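**Torkport opens bookings for drink-handling kit**

July. Torkport is taking orders for its bench arm kit, a two-finger gripper plus wrist camera, aimed at small bottlers and cafe labs. Lease only for now, 133 dollars a week, three month minimum.

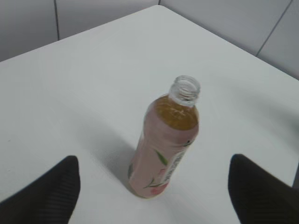
Open bottles are the selling point, says product lead Mpho Gumede. "Full ones, no cap, soft plastic. Thats the hard bit." Training takes a day. Spare fingers extra.

First run is 71 kits. Delivery in seven weeks, Flometberg customers first. No word yet on a purchase price.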